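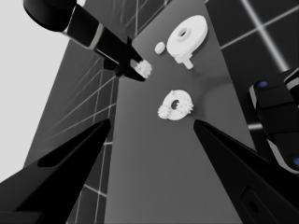 Gripper view, gray tabletop (simulated)

Kumiko Tanabe wrote:
> We land at Silum in October and want two nights at the
> Skasard lodge. Does the ferry still take bookings by phone,
> and is the upper path open that late? Riaan Kruger's old
> post says to carry cash.

Kumiko,

Phone booking has ended. Tickets are sold at the pier office, which opens at 7:30. A return costs 149 per person and is valid for both sailings. Bags over the cabin limit are charged 50 each.
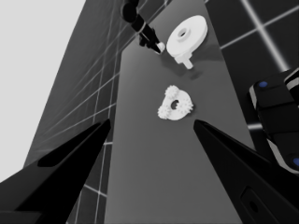
The upper path stays open until first snow. It climbs 300 meters from the landing to the lodge and is marked with yellow posts as far as the stream. After the stream, follow the wall on your left. The lower path is longer but has a handrail on the wet section.

Riaan's advice on cash still holds. The lodge does not take cards, and the machine at the pier has a limit of 3000 per withdrawal. Two nights with dinner will fit within that for one person.
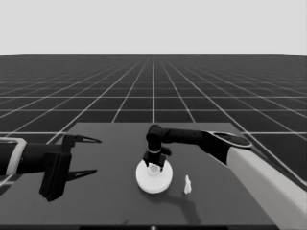 Dinner must be ordered by noon on the day you arrive. Leave a message if the desk does not answer. They do call back. Sheets are included, towels are not.

I have no current information on the bus from Hosoda.

Wendell Holloway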